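Clesby, Sat 12 January

SINITZ BRINGS THE MUG TREE BACK TO THE KITCHEN WORKTOP

Sinitz, the family-run homeware shop in Clesby, is delighted to announce that its new Hidside range of mug trees goes on sale this month, and we do hope you'll come in, have a cup of tea with us and see them for yourselves.
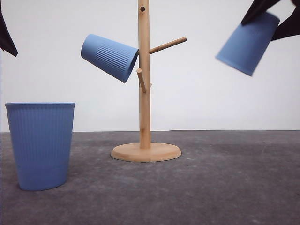
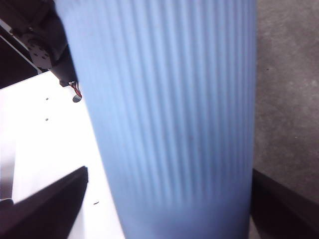 Ribbed cups in light blue, with the pale bamboo or wood mug tree in the first picture.

The idea came from our own kitchen, where the cupboard had long been full to bursting and the cups had begun to creep along the windowsill. "I grew up with a mug tree by the kettle and I've missed it ever since," says Jae-in Chae, who runs the shop with Usman Cheema. "You reach out half asleep in the morning and there's your cup!"

The first batch is a small one of 300, so please do ask us to put one by if you have your heart set on it. Anyone bringing in an old mug tree for our reuse shelf, however wobbly, will have 10 per cent taken off the price of a new one.

Press enquiries: Kohei Maruyama, at the Sinitz shop in Clesby.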